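Tumstead Makers Board > Robot Arms and Learning > Simulated demos: how much clutter is too much?

wirnard_fan
Posted 10/8/26

I've finally got my data generator running overnight without falling over and I'm so pleased I have to tell someone! The job is simple pick and place on a kitchen worktop. Every episode gets a fresh draw of objects, surfaces and lights, the scripted planner has a go, and anything that ends with the object in the right place gets saved. Last night's run kept 2,068 episodes, and I spent breakfast flicking through them like holiday snaps.

The bit I'm proudest of is the scattering. I stopped placing things neatly and let the physics drop them, so you get bowls tipping and vases on their sides, and a cabbage turning up in the same scene as the washing-up stuff. The surfaces get swapped as well, wood and marble mostly, and I've pushed the shadows a lot harder than before.
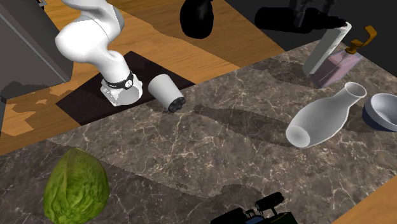
What I can't decide is how far to take it. My first policy, trained on tidy scenes, was lovely in tidy scenes and hopeless the moment I moved the lamp. The new one copes with the lamp but dithers when there are lots of objects near the target. Do I turn the clutter down, or just make more episodes and trust it to sort itself out?

Settings if anyone wants them: 232 object models, one wrist camera and one fixed, language label written from a template.

nistor
Make more. I went through exactly this in June. Mine dithered until I'd trebled the set and then one morning it just went for things. Great feeling.

Bianca Lungu
Lovely work, but I don't agree with nistor. More of the same mix gives you more of the same dithering. Look at where your planner starts its approach. If it always comes in from the same side, the policy has never seen what to do when something is in the way on that side. I'd take 900 episodes with varied start poses over double that with one.

nistor
Varied starts are fine but you'll throw out loads of failed grasps. My success rate halved.

Bianca Lungu
Let it halve! It's a simulator, it can run while you sleep.

wirnard_fan
Ooh. I've just checked and my start pose hardly changes at all, a few centimetres either way. That could well be it. Is it worth keeping the failures too, or do they only confuse things?

Emilian Matei
Keep them, in a separate folder, marked. I wouldn't train on them straight off but they're brilliant for finding out which objects your gripper can't manage. With mine it was anything round and smooth lying down.

One thing I'd argue with is the template labels. "Pick up the X and put it on the Y" a couple of thousand times over, and then you say "pop the bowl over there" and it sulks. I wrote 118 phrasings by hand over two evenings and it made more difference than any of the lighting.

trarotex
118?? I got my sister to say each task out loud and typed up whatever she said. Quicker, and much odder – in a good way.

Bianca Lungu
Stealing that.

nistor
Still say more episodes, but ok, wider starts first. Post the numbers either way please.

wirnard_fan
Will do. Plan for tonight is start poses anywhere in the reachable half above the worktop, same clutter, failures kept in their own folder. Labels can wait for the weekend. Emilian, would you share the phrasing list?

Emilian Matei
Sure, it's a plain text file, I'll message you. Ignore the last dozen, I was getting tired.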